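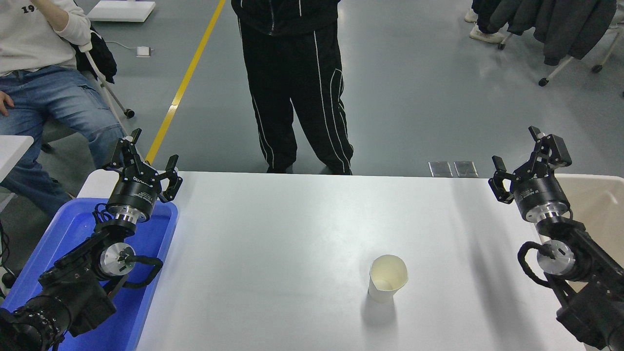 Jollau, the permit-tracking app the city bought for its front counter staff, gets three stars from me. I renewed a sidewalk vendor permit on it in 24 minutes, 20 of them spent proving I live at my own address.

The status page is good — plain words, no codes. Search is worse. Type "vendor" and you get 277 results, most of them minutes from zoning hearings.

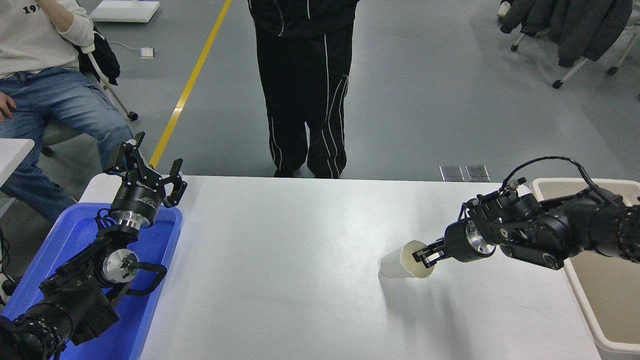 White table, blue bin at the left.

Wilmer Pacheco at window two fixed my upload in a minute and didn't sigh once. Five stars for Wilmer. The app still lists my cart as a "structure," and I've asked them to change it by August.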